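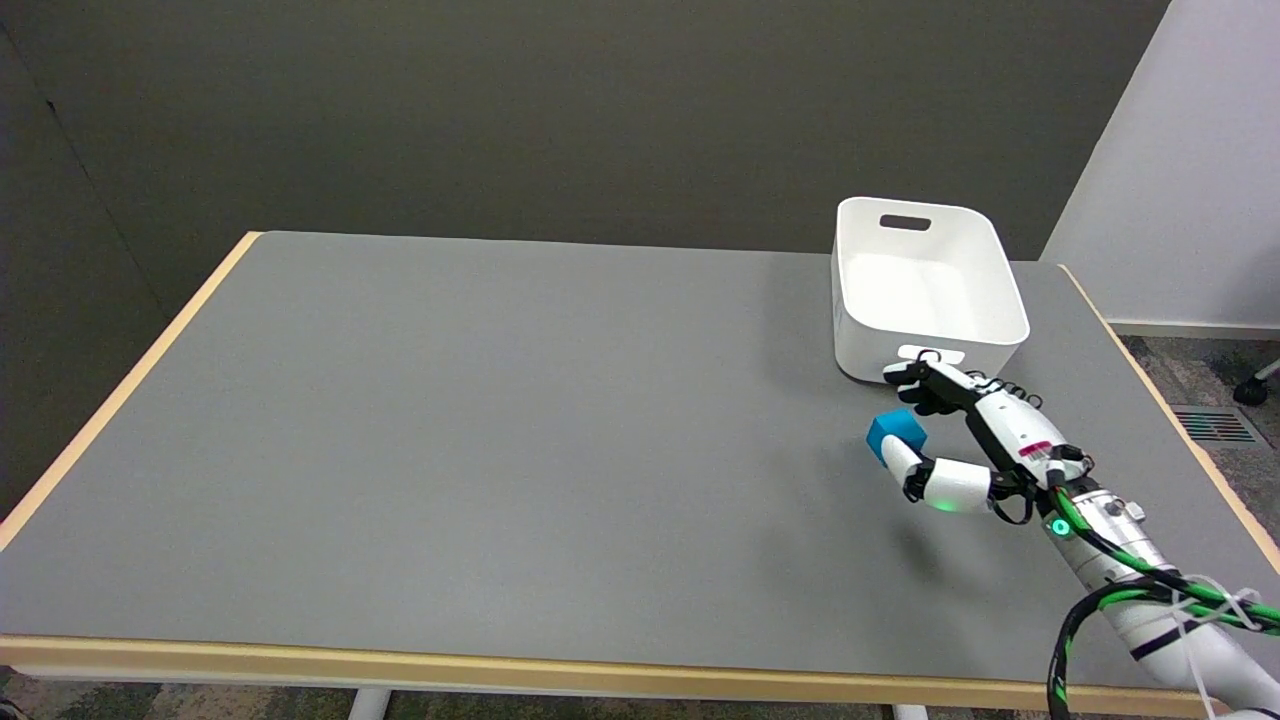

Does it ever drop them? was the first thing a visitor wanted to know at the Wirnov open day in Flunmont, and I'm glad somebody asked, as I'd been dying to.

The answer was yes, now and then, and they don't mind a bit! The job is a little blue cube and a white tub, and the fingers have to hold on without squashing anything. Simple for you and me - I do it with sugar lumps every morning - but they've been at it for 18 months.

I went over from Sellness in April with a packed lunch and far too many questions. They let us in six at a time, so there was a bit of a wait in the corridor (bring a book if you go next year), but once you're in you can get nice and close and the team will happily talk for as long as you like.

What I loved most was the hand. Four fingers and a thumb, all black and white joints, with a small green light down at the base of the thumb. I could have watched it all afternoon.

They told us nearly 256 people had booked, which is a lot for Flunmont! Tea was in the Nwankwo Room afterwards, and the flapjacks had gone by the time I got there. More pictures when I've sorted through them - I took far too many, as usual.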